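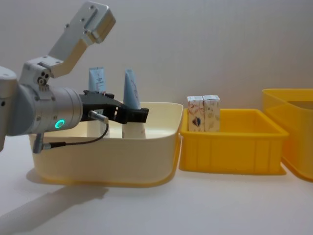

Drei Monate Atelierhaus Stevon: Werkabgabe, Kaution und Präsenzpflicht
Forum > Bildende Kunst > Stipendien und Residenzen

Loretta Castellanos
Erstellt am 20.10.2023

Hallo zusammen,
ich habe eine Zusage für das Atelierhaus Stevon bekommen, drei Monate ab März. Gearbeitet wird im ehemaligen Schulhaus, gewohnt im Anbau daneben. Ich mache Holzschnitt und Monotypie, kleine bis mittlere Formate.

Der Vertrag liegt seit ein paar Tagen hier und ich habe noch nicht unterschrieben. Die Eckpunkte:

Stipendium 1499 Euro im Monat, Wohnen frei.
Kaution 518 Euro, zahlbar vor der Anreise.
Materialpauschale einmalig 100 Euro.
Präsenzpflicht, höchstens sieben Nächte Abwesenheit im ganzen Zeitraum.
Eine Arbeit aus der Zeit vor Ort geht in die Sammlung des Hauses über, "nach Auswahl des Trägers".
Zwei offene Ateliernachmittage, Termine legt das Haus fest.

Der vorletzte Punkt macht mir Sorgen. Bei Druckgrafik ist ja gar nicht klar, was "eine Arbeit" ist. Ein Blatt? Die ganze Auflage? Der Druckstock auch? Hat jemand dort schon gearbeitet oder einen ähnlichen Vertrag gehabt?

Nicanor Esteban
Ich war vor zwei Jahren in Stevon, allerdings mit Malerei. Bei mir stand dieselbe Klausel drin. Am Ende kam die Leiterin ins Atelier, hat sich alles angesehen und auf das größte Bild gezeigt. Das war leider auch das, für das ich schon einen Interessenten hatte. Da war nichts zu machen, ich hatte ja unterschrieben.
Ansonsten war die Zeit gut. Die Räume haben Nordlicht, die Heizung im Schulhaus ist träge, im März würde ich dicke Socken mitnehmen. Einkaufen nur mit Fahrrad oder Bus, der Bus fährt am Nachmittag nicht oft.

Jovita Serrano
"Nach Auswahl des Trägers" würde ich nicht unterschreiben. Schreib hin und bitte um die Änderung in "nach gemeinsamer Auswahl". Das habe ich bei zwei anderen Häusern gemacht und beide haben es ohne Diskussion geändert. Und bei Druckgrafik gehört hinein: ein Blatt aus einer Auflage, nummeriert und signiert, Druckstock und Nutzungsrechte bleiben bei der Künstlerin.

Crisóforo Alvarado
Das sehe ich etwas anders. Das Haus zahlt drei Monate lang 1499 Euro und die Wohnung dazu. Dafür ein Bild zu verlangen, das sie sich selbst aussuchen, finde ich nicht unanständig. Wer ein Stipendium annimmt, nimmt auch die Bedingungen an. Ich würde eher befürchten, dass man mit Änderungswünschen vor der Unterschrift einen schlechten Einstand hat.

Jovita Serrano
Crisóforo, es ist ein Vertrag. Einen Vertrag vor der Unterschrift zu besprechen ist normal. Danach geht es eben nicht mehr, siehe Nicanor. Und ein Stipendium, das eine Gegenleistung in Form einer verkäuflichen Arbeit verlangt, ist zum Teil ein Ankauf. Dann kann man auch über den Ankauf reden.

Crisóforo Alvarado
Über einen Satz reden, ja. Ich meinte nur, dass man nicht gleich mit fünf Punkten kommen sollte.

Eustaquio Cuautle
Zur Kaution: Habt ihr die in Stevon vollständig zurückbekommen, und wann? Ich überlege, mich für den nächsten Jahrgang zu bewerben. 518 Euro vorab sind bei mir kein Kleingeld.

Nicanor Esteban
Bei mir kam sie nach sechs Wochen zurück, abzüglich Endreinigung. Die Endreinigung stand nicht im Vertrag, sondern in der Hausordnung, die lag in der Küche. Ich habe damals nicht nachgefragt, das würde ich heute tun. Lasst euch die Hausordnung vorher schicken.
Macht außerdem bei der Übergabe Notizen zum Zustand des Ateliers. Im großen Raum ist der Boden voller alter Farbreste, und bei der Abnahme wusste keiner mehr, welche davon von mir waren.
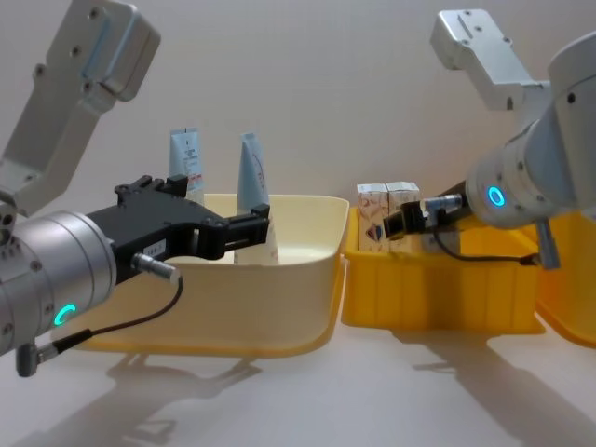 Zwei Roboterarme und eine cremefarbene Wanne am hellen Tisch

Loretta Castellanos
Danke euch, das hilft sehr. Ich habe heute mit dem Haus telefoniert. Stand der Dinge:

Zur Hausordnung: Sie schicken sie per Mail. Die Endreinigung wird tatsächlich abgezogen, den Betrag konnte mir die Mitarbeiterin nicht nennen.
Zur Werkabgabe: Sie will es mit der Leitung besprechen. Sie sagte, bei Grafik hätten sie bisher immer ein einzelnes Blatt genommen, aber aufgeschrieben sei das nirgends.
Zur Presse: Im Keller steht eine Tiefdruckpresse von Peng, die aber länger nicht benutzt wurde. Der Filz müsste erneuert werden. Ob das vor März passiert, ist offen.

Der letzte Punkt ist für mich fast wichtiger als die Werkabgabe. In der Ausschreibung stand "Druckwerkstatt vorhanden".

Nicanor Esteban
Die Presse habe ich gesehen, da standen zu meiner Zeit Getränkekisten drauf. Der Keller ist niedrig, große Bögen kann man dort kaum aufhängen. Ich kann nicht beurteilen, ob sie noch gleichmäßig druckt, dafür verstehe ich zu wenig davon.

Crisóforo Alvarado
Für Holzschnitt braucht sie doch keine Tiefdruckpresse. Das geht mit dem Reiber von Hand, habe ich jahrelang so gemacht. Bei dünnem Japanpapier ist das Ergebnis mindestens genauso gut.

Jovita Serrano
Bei dünnem Papier und kleinen Auflagen stimmt das. Bei Monotypie auf schwerem Bütten wird es mühsam, und sie hat geschrieben, dass sie beides macht. Wenn eine Werkstatt in der Ausschreibung steht, sollte sie benutzbar sein. Der Filz ist kein großes Problem, den kann man bestellen. Wenn die Walze Rost hat oder die Spindeln nicht mehr parallel laufen, sieht es anders aus. Lass dir sagen, wann zuletzt darauf gedruckt wurde und von wem.

Eustaquio Cuautle
Ich habe für solche Fälle eine kleine Tischpresse, die passt in den Kofferraum. Druckbreite reicht für ein A3-Blatt. Mit dem Zug geht das natürlich nicht. Wie kommst du hin, Loretta?

Loretta Castellanos
Mit dem Auto, 602 Kilometer einfache Strecke. Die Reisekosten werden nicht übernommen, auch das hatte ich erst beim zweiten Lesen bemerkt. Eine Tischpresse habe ich leider nicht, könnte mir aber vielleicht eine leihen. Dann bleibt allerdings weniger Platz für die Platten und das Papier.

Jovita Serrano
Papier würde ich hinschicken lassen. Frag, ob jemand die Sendung annimmt, bevor du da bist. Ich hatte einmal einen Karton Bütten, der vier Tage in einem offenen Carport stand. Die untersten Bögen waren gewellt und nur noch für Probedrucke zu gebrauchen.

Crisóforo Alvarado
Was ist mit den offenen Ateliernachmittagen? Die finde ich an solchen Residenzen immer am lästigsten. Man kommt gerade in die Arbeit hinein, und dann muss man aufräumen und Kaffee kochen.

Nicanor Esteban
In Stevon waren die angenehm. Es kamen Leute aus dem Dorf, auch welche, die in dem Haus noch zur Schule gegangen sind. Zwei Blätter habe ich direkt verkauft. Das Haus nimmt davon nichts. Kaffee hat der Förderkreis gekocht. Ungünstig war nur, dass der erste Termin schon in der zweiten Woche lag, da hatte ich außer Skizzen nichts an der Wand.

Eustaquio Cuautle
Noch eine Frage zur Bewerbung, falls das hier nicht zu weit abführt. Läuft die immer noch über Ultance? Ich habe mich dort angemeldet und das Portal verkleinert meine Bilder so stark, dass man von der Zeichnung nichts mehr erkennt.

Loretta Castellanos
Ja, über Ultance. Ich habe die Mappe zusätzlich als PDF hochgeladen, unter "weitere Unterlagen". Dort wird nichts verkleinert. Detailaufnahmen als eigene Seiten einfügen, mit Titel, Technik und Maßen. Mein Anschreiben war eine Seite lang, mehr wollten sie nicht.

Jovita Serrano
Weil das Thema Material bei mir im Postfach öfter auftaucht, stelle ich es einmal hier ein. Ich hatte beim Haus Pokeo eine Pauschale in derselben Höhe.

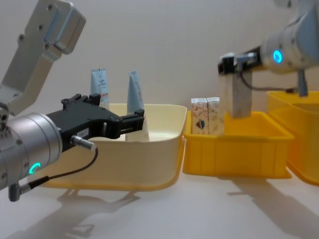 Muss man die Materialpauschale von 100 Euro mit Quittungen belegen?

Das hängt vom Vertragstext ab: Steht dort "Pauschale", wird sie üblicherweise ohne Einzelnachweis ausgezahlt, steht dort "Erstattung bis zu", wollen die meisten Häuser Belege sehen. Bei Pokeo musste ich nichts einreichen. Quittungen hebe ich trotzdem auf, für die eigene Buchhaltung braucht man sie sowieso.

Nicanor Esteban
In Stevon wurde sie mit der ersten Rate überwiesen, ohne Nachweis.

Crisóforo Alvarado
Für Holzplatten und gutes Papier ist die Pauschale allerdings schnell weg. Ich würde vor Ort beim Tischler nach Reststücken fragen. Birne und Kirsche bekommt man auf dem Land manchmal geschenkt, wenn man sagt, wofür.

Loretta Castellanos
Nachtrag von mir. Die Leitung hat geantwortet. Im Vertrag steht jetzt: "ein nummeriertes und signiertes Blatt, gemeinsam ausgewählt". Druckstöcke bleiben bei mir. Das ging ohne jeden Ärger, ich habe wirklich nur diesen einen Satz angesprochen.

Bei der Presse sind sie ausgewichen. Der Filz wird bestellt, für den Zustand der Walze wollen sie nichts zusagen. Ich unterschreibe trotzdem und leihe mir eine Tischpresse. Die Endreinigung kostet laut Hausordnung nichts, wenn man selbst putzt und die Abnahme gemeinsam macht.

Jovita Serrano
Gut gelöst. Lass dir das mit dem Selberputzen noch per Mail bestätigen.

Crisóforo Alvarado
Dann nehme ich meinen Einwand zurück, was die Werkabgabe betrifft. Bei der Presse hätte ich jetzt sogar stärker nachgehakt als du.

Eustaquio Cuautle
Glückwunsch! Falls du die Maße vom Kellerraum und von der Druckplatte aufschreiben könntest, wenn du dort bist, wäre ich dankbar. Ich bewerbe mich wahrscheinlich mit Radierungen.

Loretta Castellanos
Mache ich. Ich melde mich im März aus Stevon.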